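The Flirnmont shop had one rule about the grippers - log each run before changing anything. She set the jaw force to 43 and logged it. At 58 the pouch had split in January, and it took over 300 runs to trust the build again.

The Skokton controller reported both channels ready. She closed the right gripper on the green pouch and lifted it upright over the board. The left one she kept open. The clear tray stayed where it was, empty. She read out the run number - 33 - and held still.

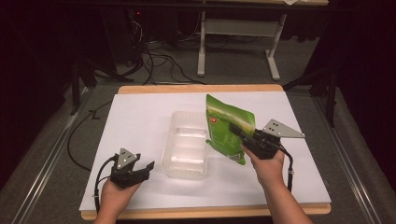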